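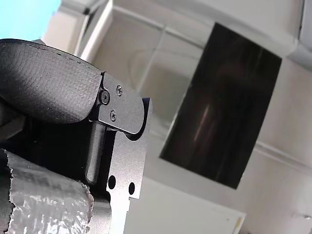
Mats, cubes and foil, November

Quick page, putting this up before I lose the folder. Most of it is from the small table at Galon, the one with the foam on top. Went through 940 shots on the laptop and nearly all of them are blurry or the same thing again, so this is the short version. Sorry for the order, there isnt one.

Foil. Kitchen foil, the ordinary kind, 300 feet on the roll. Crumples the second you touch it and after that every crease catches the light. I like it for that. Cinzia Cocco wants everything in it smoothed flat with the back of a spoon — not happening, no time. Torn edges stay torn.

If you wrap your own, tear more than you think. Short pieces pop open at the end. Tape shows, so I tuck.

Mats. Light blue, foam, the interlocking kind, fine texture on top. Easy on the eyes next to the white blocks, and things don't clatter when they land. Had a darker set from Jollia before, showed every crumb. Push the teeth together from one end and work along, otherwise the seam humps up in the middle.

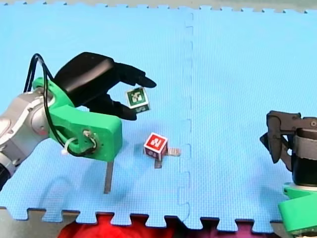
Cubes. White, with the printed squares on the faces, dark green on one and red on the other. Small enough to go missing under a coat. They live in a Cleltine tin with the lid off becuase the lid sticks.

Prints of the squares wear at the corners first. I keep spare sheets in the drawer, matte paper, glue stick, press under a book while you get coffee. Red fades faster in the window, so the tin sits on the far shelf now.

Gray bits on the foam — flat, easy to overlook against the blue. Leave them where they are please, I use them to line things up.

Still to add: the shelf, the Mühlbauer lamp, and the drawer once its tidy. Full size files on request, ask for folder 104 and say which one you want. Evenings best, after six.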